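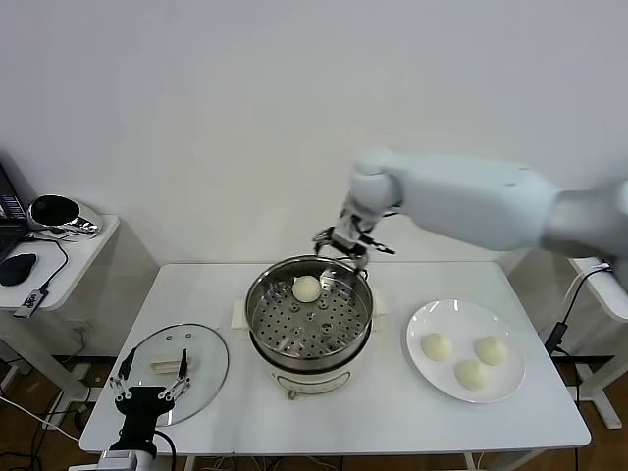 Kirnar Robotics — Teleoperation Group

The steamed bun task is now the group's main job on Tuesday afternoons. Marisol Benavides and Huw Wynne take turns driving both arms by remote control. One hand handles the glass lid and the other moves buns between the steamer basket and the plate.

We have 147 demonstrations saved so far and plan to record 30 more before training starts in October. Buns are soft and mark easily, so drivers should close the fingers slowly and stop at first contact. The lid goes flat on the table to the left of the pot — please keep it there in every run.

Lowri Howells is looking for one more driver. Training takes two sessions. Write to her to get a slot.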